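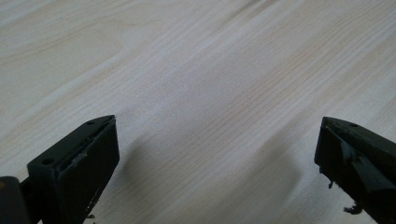 About the Meltthorpe Manipulation Club

The club is a student group at Meltthorpe Senior College, open to Years 10 to 12. Members build and program end effectors and collect the demonstration data used to train them. Work is organised in 2 streams – hardware, supervised by Shadi Mahasneh, and software, supervised by Nanami Iwasaki.

The current project, Kekudham, covers pick-and-place on a bare benchtop with a two-finger hand-held gripper. The dataset stands at 269 demonstrations, of which 138 have been labelled. Finger padding is a consumable and is logged by the hardware stream.

New members are enrolled in August. No prior programming is required. Enquiries go to Shivam Goel, club coordinator, at the technology office.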